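Prisalton Neighbors Help Board
Food, Mail & Packages

How do I mail a snack box so it doesn't show up as crumbs?

Asked 18 December 2020
3 answers

Hi all! I moved to Prisalton in October and my sister is still back home, and we've started this thing where we send each other a box of snacks every couple of months. Hers get here in great shape. Mine, not so much. The last one I sent had two bags popped open and a layer of cracker dust on everything, including the card I wrote (she said it was still readable, but greasy).

I'm putting together the next one now and I've got stuff all over the bed trying to work out what goes in what. Mostly packaged snacks in crinkly foil packets, plus some soft candy, plus a jar of jam I would really love to send but I'm scared to. 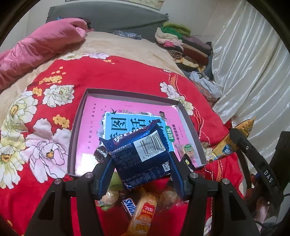

One of the foil packets, with the box lid behind it

So my questions, in no special order. Do I leave things in the pretty gift box or take them out and repack? Is bubble wrap worth it for chips and crackers? And is the jam a terrible idea? My budget for postage is tight so I don't want to go up a whole size if I can help it. I have a roll of tape, a pile of old newspaper and a lot of patience. Thanks in advance!!

Answer 1 (accepted by asker)

I've been doing this for my kids since the oldest left for college and I've ruined plenty of boxes, so let me save you some grief.

First thing, keep the gift box but put it inside a plain shipping box. Gift boxes are made to look nice on a shelf. The lids are loose and the corners crush if somebody sets a bag of dog food on them. You want a couple of inches of crumpled newspaper on every side, and I mean properly crumpled, into tight balls. Flat folded sheets do nothing at all. Close it up and give it a shake. If you hear sliding, open it again and add more paper. I do this over the kitchen sink for some reason, I guess because that's where the tape lives.

Foil packets are easier than people think as long as they still have air in them. Don't poke them or squeeze them flat to make room! That air is the padding. Stand them up on edge like file folders, fairly snug, and don't lay anything heavy on top. Bags that already feel a little flat go in the middle.

Candy goes around the sides and in the gaps. Small bags are great for this, they tuck in anywhere and you can skip some of the newspaper. 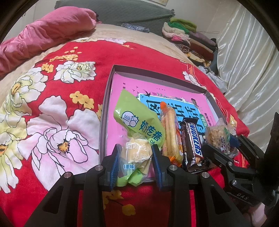
About the jam

I'd send it, but in its own zip bag, then wrapped in a dish towel (a present in itself), then another bag around that. Put it dead center at the bottom. I've mailed two jars this way and both made it. The one time I got lazy and used a paper towel, I got a phone call about it that I still hear about at Thanksgiving.

On cost, weigh it at home before you go. I stand on the bathroom scale with the box and then without it. My last one came to 80 ounces, nearly all of it because of a fruitcake, and I took the fruitcake out right there in the hallway. Snacks are light. It's jars and cans that get you.

Oh, and write the address on a piece of paper inside the box too, in case the label comes off. Mine never has but my neighbor's did.

Answer 2

Pretty much agree with the above except I wouldn't bother with the second box if you're trying to stay in the same size. I wrap the gift box in brown paper and tape all the edges and it's been ok. Maybe a dent here and there.

If there's chocolate going in, wait for cold weather. Soft milk candy can get sticky in summer too. The Savov shop on Vokska Street will give you empty cartons if you ask before they flatten them in the morning, that's where I get mine.

Answer 3

just buy the snacks online and have them shipped to her?? way less work

Comment from asker on Answer 3: I know, I know, but half the fun is picking it all out! She does the same for me. And some of what I send I can only find at the Tymoshchuk market over here.

Comment from asker on Answer 1: Going with the double box and the dish towel. I even have a towel with lemons on it that she's been trying to steal for years. Will report back on the jam!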